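Clubs > Grants > Funded projects > Lowther

Home Fixtures League tables Grants News Contact

We use cookies to see which pages are read. Accept or change your settings.

Lowther Football League: second progress report to the Iltetti Fund
22 January 2021

Purpose of the grant

The grant was given to help the league move from a closed membership to a system of promotion and relegation, with written entry rules that any club in the district can meet. It covers the drafting of the rules, the cost of ground inspections, and a small fund for clubs that need minor works before they can go up. This report covers the period since our first report. Spending is set out in the separate return already sent to you.

Where the rules stand

The draft entry rules went out to all 17 member clubs. Every club replied, although two replies came after the closing date and we accepted them. The main changes since the draft you saw are as follows.

The minimum ground standard for the top division has been lowered. The first version asked for covered standing for 75 spectators on one side of the pitch. Several clubs play on council land where no permanent structure is allowed, and they would have been shut out whatever they did on the field. The rule now asks for a rail around the pitch, separate changing for officials, and a toilet open to the public on match days.

The rule on club accounts stays as drafted. Clubs going up must send in accounts prepared by someone outside the club. Three clubs objected to the cost. We have offered to share one bookkeeper between them for the first season and have used a part of your grant for this, as agreed with your office.

One club will go up and one will go down each season. The draft had two. The clubs at Hasholm and in the northern group asked for two again at the meeting, and the vote was close. The matter will be looked at again after the second full season.

Ground inspections

We planned to inspect every ground before the new year. We have done 10. The rest were put off when matches stopped and several grounds were locked. Where the inspector could not travel, clubs were asked to send in a form and a plan of the site. The forms have been useful for spotting problems but they don't count as an inspection, and no club will be passed on the form alone.

Of the grounds visited, most need small works only. The common faults are broken rails, dugouts too near the touchline, and poor lighting between the changing rooms and the pitch. Hasholm needs a new drain along the lower side and has applied to the works fund. The application is being costed.

Appeals

The first version of the rules left appeals to the same people who made the decision. Your office raised this in its comments on our first report and the clubs raised it too. Appeals will now go to a panel of three drawn from a neighbouring league, whose decision both sides agree in writing to accept. A club must appeal within two weeks of being told the result. The fee is set at £400 if the club wants a hearing in person and there is no fee for an appeal on paper. The £400 is returned if the appeal succeeds.

Registration system

Player registration is moving from paper forms to Clurora. Club secretaries can log in now and enter their squads. The transfer screen does not yet handle a player who is registered with two clubs in different age groups, and these cases are still being done by hand. The supplier has said this will be put right in the next update. Training for secretaries has been held online in place of the evening sessions we had budgeted for, so there is an underspend on room hire. We ask permission to move it to the works fund.

Delays and risks

The season may not be finished. If it is cut short, there will be no promotion or relegation on the basis of part results, and the new system will start one season later than planned. The clubs have agreed to this. The rules themselves would still be adopted on the original timetable.

Next steps

The final rules go to the clubs for a vote in April. The remaining inspections will begin once grounds can be opened again. We will send the inspection results and the text of the rules with our next report.

Secretary, Lowther Football League
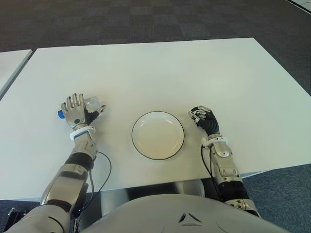 Plate and clear plastic bottle on a white table.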